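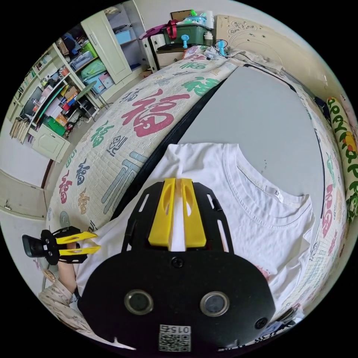

Helmi Koskela wants to know why it took until June for anybody to tell her. Her bakery has been with Leinonen for years, same meter, same rate plan, and the letter saying the supplier was pulling out of small business power landed this morning. Two pages, no phone number on the first one.

Leinonen confirmed on June 6, 2023 that it will stop selling electricity and gas to small firms and hand over its 3789 remaining business accounts to rival Zivetti. Household customers not affected. Large industrial contracts not affected either, for now.

The company blamed wholesale costs and late payments. It lost 700 business accounts over the winter, most of them cafes, workshops and small shops that went to cheaper fixed deals elsewhere -- and the ones that stayed were getting harder to bill, a spokesman said. He would not say what Zivetti is paying.

Customers have 21 days to opt out and pick another supplier without an exit fee. Do nothing and the account moves over automaticaly. Zivetti says rates on existing fixed contracts will be honored until they run out. Variable customers go on its standard business rate from the first bill after transfer, and that rate is higher than Leinonen's. How much higher depends on the region. A table is supposed to go up on the Zivetti site later this week.

Koskela is on variable. She said she'd rather shop around than wait for the table.

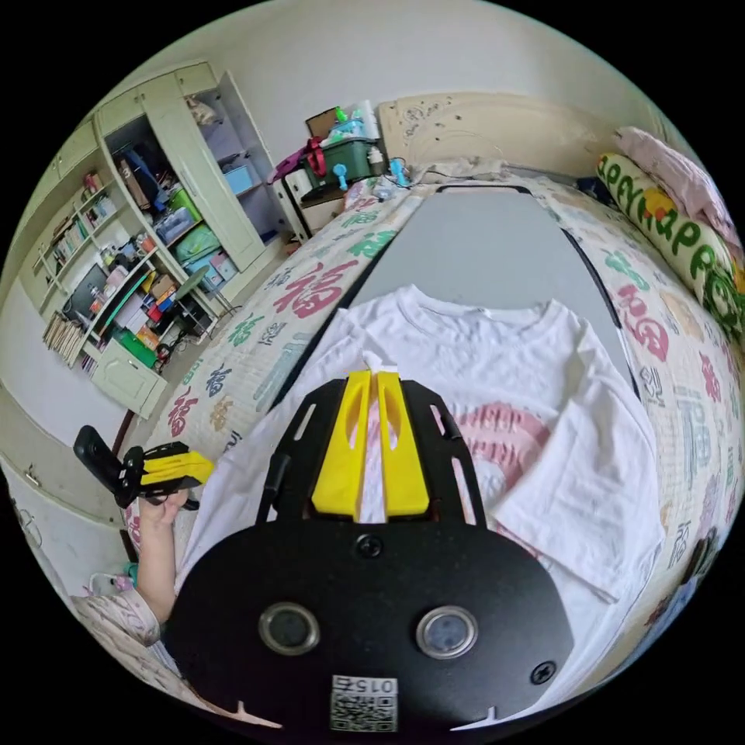 Jobs and the Isesska office

The Isesska billing office will close in November, with 190 jobs at risk. Some staff will be offered posts at Zivetti, numbers not given. Talks with the union start next week.

Natanael Queiroz, speaking for the staff side, said workers found out from the same press release as everyone else. "We had people on the phones to customers when it went out," he said. "They were being asked about it before they'd read it." He wants the closing date pushed back until after the winter billing run.

Leinonen said managers were briefed first and that a staff meeting was held the same morning. Queiroz says the meeting came after.

Jodota, the metering firm that reads most of Leinonen's business meters, said its contract carries over and no one will need a new meter. Customers with a reading due should send it in as normal, to Leinonen, until they get a letter from Zivetti with there new account number. Direct debits will be switched across. Anyone paying by check will need to use the new address printed on that letter.

The energy regulator has been notified of the sale and has yet to comment.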